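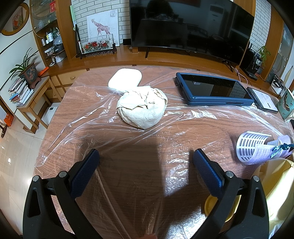
December, notebook, Clusstead tabletop work
Entry: Esko Koskela

Started 8:40. Task is the living room table with the clear film left on. Cloth bundle first, then the small things on the right. Hand gripper all morning, no arm.

The film is the hard part. It's wrinkled all over and the creases throw white glints, so I expect the cloth to be the easy target and the rollers the bad one. Cloth approach: fingers wide open, come in low from the near side, close on the bulge and leave the gathered top alone. If the pads pick up film along with the cloth, log it as a miss even if the cloth comes up.

Phone and the tablet-like thing in the blue case stay where they are for this set. Pitkänen wants screens kept out until the pad force is settled.

Count for the day: 144 grasps logged, 3 thrown out (film pulled up with the cloth). 60 of them were cloth only.

How the job is changing

Writing this down before the Ranitz review. Until the fall the tidying crew cleared tables and we watched them. Now 2 of them record with the gripper every shift and the others cover their rooms. They are faster at it than I am. They know which way a cloth will fold before they touch it, and I was still poking at the edges after lunch.

Complaints so far: wrist gets sore by midafternoon, and recording time isn't on the shift sheet, so it looks as if fewer rooms got done. Second one is ours to fix. I asked Clirnex to add a line for it. No answer yet.

The crew also asked who gets the tables once the arm can do them. I said the plan is arm on tables, people on everything else, and that I don't set the hours. Not a great answer. Put it on the review list.

To do
- new pads, right side feels slick
- repeat cloth set with the lamps off
- shift sheet, ask again

Recent entries
Pad wear, first month
Film vs. bare wood
Crew notes on wrist strap

This site uses cookies to keep you signed in. Accept / Settings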